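Trerkdale's locker plan promises a lot and explains little

December 10, 2018

Trerkdale wants to put parcel lockers in its old bus depot, and it wants to do it fast. The town council voted in October to lease the front hall of the building to Fellico, a delivery company that says its lockers will cut down on missed packages and bring people back to the blocks near Mimholm Street. The first lockers are due to open before spring.

It sounds fine. Lots of things sound fine in a press release.

Fellico says the site will hold 200 lockers, open day and night, and that residents will pay nothing to pick up a parcel. What the company does not say is what the delivery firms will pay, or whether that cost will find its way back to the person who ordered the boots. Asked twice, a spokesman said pricing was "still being worked out with partners." The lease, meanwhile, has already been signed.

Then there is the claim about foot traffic. The council's summary says the lockers will bring "new life" to the shops nearby, and it leans on a survey in which 60 percent of those asked said they might stop at a store on the way to collect a package. Might is a generous word. The survey was paid for by Fellico, and the summary leaves out how many people answered it. I asked for the full results and was told they belong to the company.

Brândușa Ghiță has run a shoe repair shop across from the depot for years and has heard this kind of talk before. "They told us the farmers market would fill the street, and then they told us the free parking would," she said. "I would like to see one customer first." She is also worried about vans. The curb outside her door has room for two, and the plan adds no loading space.

Councilman Iulian Sandu, who backed the lease, said people were being too gloomy. The depot has been costing the town money to heat and guard, he said, and any tenant is better than none. He may be right about the heating bill. But "better than none" is a low bar for a building this size in the middle of town, and no other offer was sought before the vote. Sandu said there wasn't time. The building had been sitting there long enough that a few more weeks would hardly have hurt.

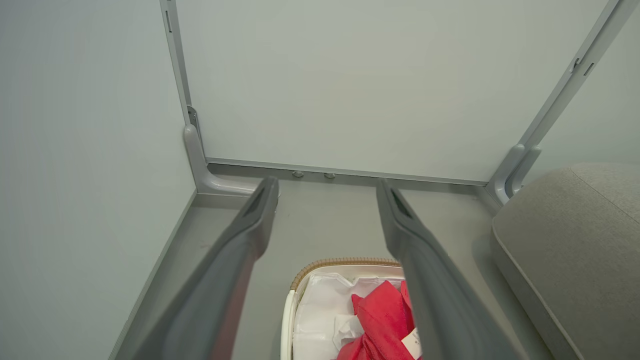
Supporters like to point to Dinu, the next town up the river, where Fellico opened a smaller site last year. The company calls it a success. Town hall in Dinu was more careful when I called, saying only that the lockers were "in regular use" and that complaints had gone down after the first months. Complaints about what? Doors that would not open, mostly, and codes that came late or not at all. A clerk there said the company fixed most of it, though people with large parcels still have to drive out to the warehouse.

That drive is over 50 minutes for anyone in Trerkdale without a car, counting the change of bus. The council's summary doesn't mention it.

None of this means the lockers will fail. Plenty of people work during the day and are tired of finding a card on the door, and a warm, well-lit hall would suit them. But the town has handed over its best empty building on the strength of a survey it won't show and prices it doesn't know – and the public meeting on the plan is set for January, three months after the vote.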